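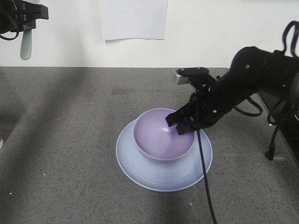 The shared kitchen at Crenshaw has a new set of tableware, paid for out of the tea fund. The old crockery had got down to odd saucers and chipped mugs, and 39 members signed the sheet asking for something that could stand being dropped. The order went to Stustudix and came in pale colours. The bowls sit on the plates, as the lavender one does on its light blue plate, so please put them away in pairs on the middle shelf. There are 65 pieces in all. Anyone taking some upstairs for a meeting should bring them back the same day.

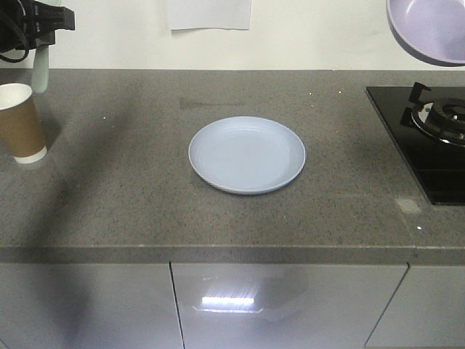 CRENSHAW, March – Plates are to be wiped and put back after use, and the stone worktop wiped down as well. Paper cups will still be kept by the kettle for visitors, but members are asked to use the mugs. The kitchen closes at 10 pm.
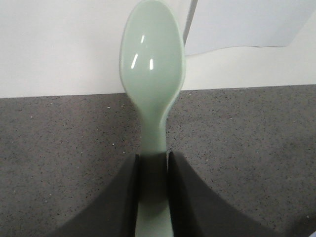

Esperanza Benavides writes that the spoons are fine for soup but too wide for a yoghurt pot, and asks whether a few teaspoons could be added to the next order. They have been put on the list.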